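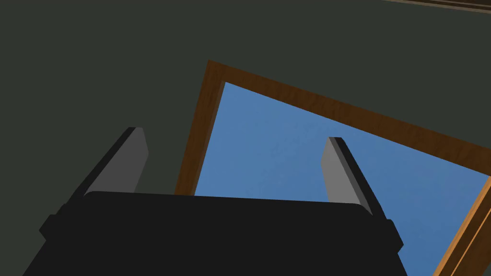

Window task fault: your questions answered

Last updated 2025-05-29

Thank you to everyone who wrote in after the window task was taken down. We have had a good many messages from the teams at Havville and Cedlow, and plenty of them ask the same things, so Zsolt Bognár and I have sat down with a large pot of tea and tried to answer them all in one place. Do write again if yours is missing.

What went wrong?

In the simulated window task, the arm is meant to come up to the frame, stop a short way off, and then close in slowly until it touches the wood. In the faulty build it didn't slow down. It carried on at full approach speed and pushed the fingers into the pane, and the simulator, bless it, let them sink straight through and reported a clean contact. We had 832 runs in the batch and 67 of them ended this way. All 67 were marked as passes, and that bothers us a good deal more than the crash itself.

Was anyone hurt, or anything broken?

No. Every one of those runs was in simulation. The build had been put forward for the real arm at Cedlow, though, and it was two days from being loaded when Zsolt stopped it, so we are treating it as a near miss and have written it up as one.

How was it found?

Zsolt was watching replays over his lunch, looking for something else entirely (a flicker in the lighting, which we still haven't got to the bottom of). He noticed the fingers vanish into the blue for a moment and come back out again. He played it over a few times, rang me, and we went through the rest of the batch that afternoon.

What was the cause?

There were two, and they happened to hide each other. The first was that the pane had been given a colour and a surface to look at but no solid shape for the arm to bump into. That dates back to December, when the window model was swapped for a newer one and the collision shape was left off the glass. The frame had one, the pane didn't.

The second was in the Ondo planner, our own piece of software. It works out its slowing-down distance from the nearest solid thing ahead. When the arm was lined up with the wood, all was well. When it came in a little to one side, the nearest solid thing was the wall behind the glass, 130 mm further on, and so it saw no reason to slow down yet.

Why did the checks pass it?

The check asked whether the gripper had arrived at its target position, and it had. It never asked what the gripper had gone through on the way there. I wrote that check, I'm sorry to say, and it seemed perfectly sensible when I did.

What has been changed?

The pane is now solid, and so is every other see-through part in the library. We found four more with the same gap, all in the kitchen set. The planner now has a fixed speed limit of 10 mm a second once it is inside the approach zone, whatever it believes is in front of it. The check now fails any run where a finger overlaps any part of the scene, seen or solid, even briefly.

Would the force limit on the real arm have caught it?

Probably, but we would rather not lean on that. The Bergmann cell at Cedlow does have a force limit and it was tested this spring. A stop from full approach speed still takes a little distance, and with real glass that could well be too much.

Do I need to throw away my old results?

Only the window ones made after the model swap in December, please. If you have used them for training, let us know which set and we will help you pick out the bad runs. Drawer and door results are not affected.

When will the task be back?

It is back already for simulation. For the real arm we are waiting on a supervised session at Cedlow with an acrylic sheet in place of the glass, and until Zsolt has signed that off the task will stay greyed out in the menu. Please don't copy the old build across by hand, however tempting it is.

Who do I tell if I see something odd?

Either of us, by whichever way is easiest for you. Send the run number and the replay if you have it, and don't worry about whether it is worth mentioning. We are always glad to look.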